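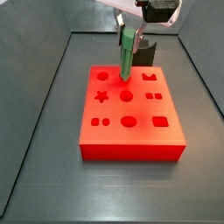

Home Schedule Notes Labs Contact

Notes for Unit 3: Collecting demonstrations for an insertion task

Read these before the lab. The lecture will go through the same points faster and with more about the training code, which we skip here.

A policy that learns by imitation has only its examples to go on. If every example starts in the same place, the policy learns that place. If every example goes well on the first try, the policy has no idea what to do after a miss. Most of the trouble students report as "the model doesn't work" can be traced to what was recorded.

The task

Our running task this term is the shape sorter. The arm holds a green piece, brings it over the red block, lines it up with an opening, and lowers it. Children do this without much thought. For an arm it combines three things we want to teach: reaching to a spot, matching an orientation, and pushing gently while in contact.

The block sits inside a gray-walled workspace. The walls keep dropped pieces within reach and give the cameras a plain background. We kept the same workspace for the Nerkach runs in September, so those examples can be mixed with yours.

What counts as one example

An episode begins when the operator presses record and ends when the operator presses stop. In between we save the joint positions, the gripper opening, the commands sent, and the camera views, all with time stamps. The operator also picks a label at the end: success, failure, or discard.

Use "discard" only when the recording itself is bad, such as a frozen camera or a lost connection. A piece that jams on the rim is a failure, and we keep failures. They go in a separate folder and are useful later for training the success detector.
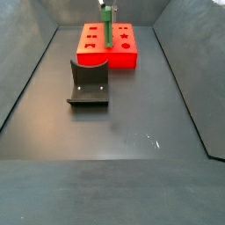
Episodes should also be of similar length. With this task a practiced operator needs less than 20 seconds from start to stop. A beginner may take three times as long, and much of that is hovering. Long pauses are a real problem. The policy sees an arm that stands still over the opening and learns to stand still over the opening. If you need to think, do it before you press record.

Spreading out the starts

Before each episode, change something. Move the block a little, turn it, or start the arm from a different height. Write the change on the log sheet. The sheet has 48 rows, one for each start condition, and you should work through it in the printed order. The order was shuffled on purpose. People who pick their own starts drift toward the easy ones by the end of the hour.

Don't change the lighting and the block position in the same row. If performance drops later, we want to know which one did it.

Camera views

We record from fixed cameras and from a small one on the wrist. The fixed views are good for the reach. During the last bit of the descent the gripper can hide the opening from them, and the wrist view carries more of the load. Check every view before the first episode of a session – a bumped mount will spoil a whole sheet before you notice.
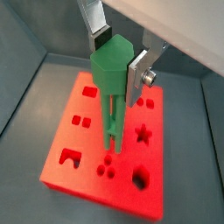
Ifor Dafis objected to this section when he read the draft. In his opinion the wrist view gets too much credit, and students should train once without it before deciding that they need it. He found on the Trallcombe set that the fixed views alone did well on the larger openings and badly on the small ones. It's a fair point, and the run without the wrist camera is now an optional part of the lab.

Recoveries

Set aside part of each session for recoveries. Bring the piece down off target on purpose, stop when it touches the face of the block, lift, correct, and try again. Start the recording after the mistake and before the correction. Otherwise the policy learns the mistake too.

Keep the force low. If the piece won't go in, lift it. Pushing harder sometimes works with a human hand because the fingers give a little. The arm is stiffer, and the piece slips in the grip. Once it has slipped, the saved hand position no longer tells you where the tip is. 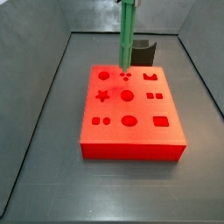 How many episodes are enough?
It depends on how many openings you want covered. The Purba set has nearly 2,000 episodes for the full sorter, but a single opening can be learned from far fewer if the starts are well spread.

Hand in the log sheet and the episode folder together. Folders without a sheet can't be graded.

Comments

skullis_fan: Is the label set the same one Skullis uses? Mine has a fourth option called "partial."

Ifor Dafis: Same set, older version. Treat partial as failure.

marenk: We lost a morning to a loose wrist mount. Please put the camera check on the sheet itself.

Back to top | Contact the course office | Copyright the course authors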